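Flondel Entertainment Desk: progress report to the Lambrechts Fund
18th August

Grant period: first half of the project year
Prepared by: the editor, Flondel

What the grant pays for

The Lambrechts Fund supports our coverage of film, television and music made in and near Nornerbridge. The money covers part of the editor's salary, fees for freelance writers, and the cost of running the weekly newsletter. Our main project this year is coverage of Neniria, the drama series now filming its second season in the old dock district.

Work done so far

We began regular coverage in May, when filming started. Since then we have published 25 pieces on the series. Most are short news items on casting, filming dates and street closures. Three are longer features: one on the costume shop, one on how extras are hired and paid, and one on the composer's work with the Nornerbridge youth choir. The extras piece was the most read of the three and brought in a lot of mail from people who had worked on the first season. We used some of that mail, with permission, in a follow-up.

The newsletter reached 2000 subscribers in July. That was the target for the end of the year, so we would like to discuss a new one. The share of subscribers who open each issue has stayed level. Unsubscribes went up for a short time after we moved from a morning to an evening send, and we have moved back to mornings.
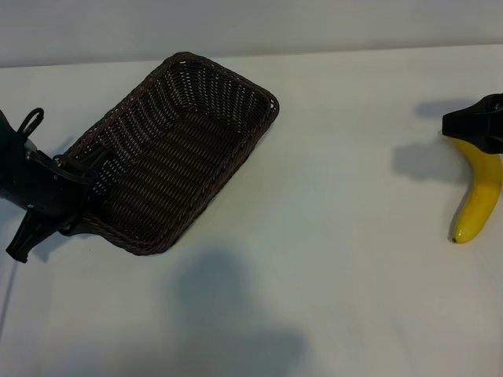 The set visit planned for June did not take place. The production company changed its press rules after photos of an unaired wedding episode were posted online, and all outside visits were put off. We have a new date in the fall. The travel money set aside for the visit has not been spent and is still in that budget line.

Corrections and complaints

We ran one correction. A story said that a lead actor had left the show, when the contract was still being worked out. The item was based on a single post on a fan account and should have been held. We now require a second source for any story about someone joining or leaving a cast, and we do not treat social media posts as confirmed unless they come from the person's own account. One complaint, about a headline on a cast member's divorce, was settled by changing the headline.

Spending

Freelance fees are slightly over plan, due to the extra work on the extras feature. Software costs are under plan. We expect the two to even out by the end of the year and are not asking for any change to the total.

Next period

We plan to publish 9 more features before the season airs, along with a viewer's guide to filming locations. The guide needs a map, and we are getting quotes for it now. We would like the fund's approval to use the unspent travel money for the map if the fall set visit is also called off. An answer by the end of next month would let us book the designer in time.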